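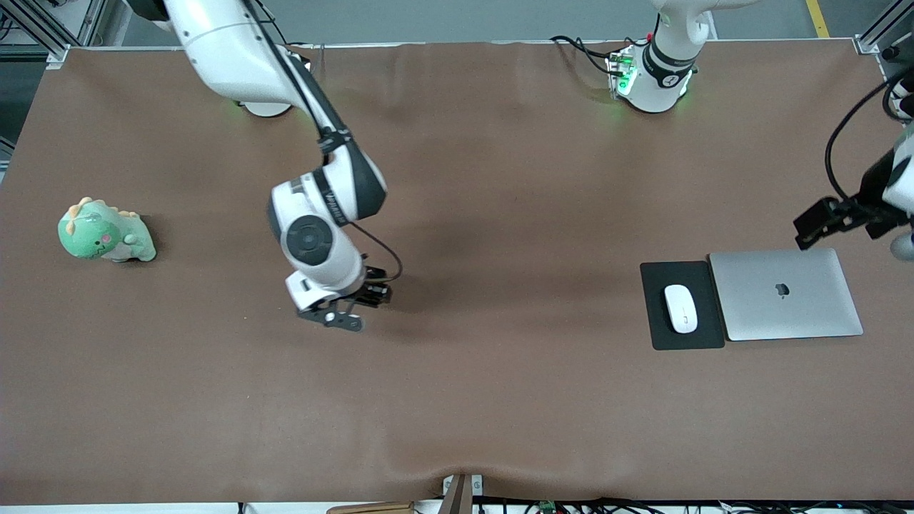

The communion table is treated in this unit as a piece of church furniture with a theology attached to it. Most free-church congregations have never adopted a written rule on the table, yet nearly all of them have a settled practice, and the practice can be read from size, placement, covering and use. Covering is the easiest of these to observe. A plain brown surface pulled from edge to edge, such as the one in the photograph, shows each fault in the fit: faint ripples along the front, and a shallow dip near the middle where the material has sagged. On a table placed before a congregation the front is the side most people see, and a cup set over a dip of that kind will not stand level. Students should keep both points in mind when reading the section on linens.

Terms

Altar: a place of sacrifice. In the Hebrew scriptures the word is related to the verb for slaughter. Traditions that speak of the eucharist as a sacrifice, in whatever sense, tend to keep the word.

Table: a place of eating. Paul writes of "the table of the Lord" in 1 Corinthians 10:21. Reformed and free-church writers generally prefer this word, and often prefer it on purpose.

Holy table: common in Anglican prayer books and also in Eastern usage. It carries less argument than either of the others and is useful when writing for a mixed readership.

Mensa: the flat top of an altar, from the Latin for table. The word turns up in inventories and in architects' drawings.

Fair linen: the long white cloth laid on the top for communion. "Fair" here means clean and fine.

Do not use "altar" for the front of the room in general. In revival usage "coming to the altar" may refer to a rail, a step or an open floor, and the table may not be involved at all. When a source uses the word this way, quote it and explain it in a note.

Placement

Placement carries more meaning than any other feature. The common arrangements are as follows.

Against the east wall. The presider faces the table with back to the people for at least part of the rite. The arrangement stresses shared direction. In older buildings it may simply be what the builders left, and later users have worked around it.

Freestanding, presider behind. The people see the hands and the elements. This became the usual arrangement in many Western churches in the second half of the twentieth century. It requires clear floor behind the table, and small chancels often do not have it.

Below the pulpit, on the floor of the room. The table stands under the preached word and at the level of the people. Many Baptist, Congregational and Pietist-influenced meeting houses follow this plan. The table is often small and may hold flowers or an offering plate between communion services.

In the midst. Seats are set on several sides, or the people sit at the table itself. The long tables once used in Scottish parishes belong here. The arrangement is slow with large numbers, which is part of the reason it declined.

Case: Bridier and Hustport

The two congregations compared in the reading belong to the same denomination and use the same service book. Their practice differs widely.

Bridier is the older building. Its table stands below a central pulpit and cannot be moved without lifting the carpet. Communion is brought to the pews in trays. The presider speaks the words of institution from the floor and sits while the trays are carried. In the interviews, members describe the service as quiet and orderly. Several object to the word "altar" when it is offered to them.

Hustport meets in a converted warehouse and seats 400. The table is moved before each service according to the plan for that day. People come forward and receive standing. No pulpit is fixed, so the relation between table and preaching place changes from week to week. Members describe the service as active. Few have a view on the word "altar," and some use it for the platform.

Note that neither congregation explains its arrangement by citing the denomination's statement on communion. Bridier appeals to custom and Hustport to the needs of the room. The statement is nevertheless compatible with both. This should make us careful about inferring doctrine from furniture alone — the inference is sometimes sound, but it needs a second source.

Linens and coverings

The Reformers did not agree on coverings. The 1552 English prayer book required "a fair white linen cloth" at communion and was otherwise silent on color. Some Reformed churches kept a plain cloth as one would at any meal. Others left the wood bare outside the service and covered the elements only.

Three layers may be met in parishes with a fuller tradition: a lower cloth to protect the top, a colored frontal hanging at the front, and the fair linen above. Free churches usually have the last alone, or a narrow runner. The runner is a recent form and has little history behind it.

Practical faults recur in survey reports. The cloth is cut to the top and then shrinks in the wash. The cloth is stored folded, and the creases show across the front. A heavy cover is laid without being fixed and drifts toward the front during the year. The remedy for storage is a tube, with the cloth rolled face out. The remedy for drift is a lower cloth of a rougher weave. Pins should not be used on a top that may later be left bare.

The Wunditz survey form, issued with this handout, has a space for covering. Record what is on the table at the time of your visit and the use being made of the room. If a member tells you that a different cloth is used on feast days, enter that under "reported" and keep it apart from what you saw.

Use between services

What a congregation permits on its table during the week is good evidence of how it regards the object. Ask about the following: offering plates, flowers, an open Bible, memorial items, printed notices, sound equipment, food. Many congregations allow the first three and have never discussed the others. Where a refusal is reported, ask when it was first made. Rules of this kind often follow a single incident, and the incident is usually better remembered than the reason.

The Iglesias collection in the library holds parish inventories in which tables are listed with their contents. Read these with caution. An inventory gives the objects kept on or near the table on one day, and the compiler may have moved things in order to list them. Spelling of the linen terms varies. "Carpet" in the older entries often means a table covering and not a floor covering.

Assignment

Visit 2 places of worship of different traditions. Complete the Wunditz form for each. Draw a floor plan showing the table, the place of preaching and the nearest seats; scale is not required, but show which way the presider faces. Attach a written comparison of no more than 2 pages. Ask permission before measuring or touching anything on the table.

Reading: the Bridier and Hustport reports; 1 Corinthians 10 and 11; the communion order from the service book of your own tradition, or of one assigned to you. Bring the service book to the May session.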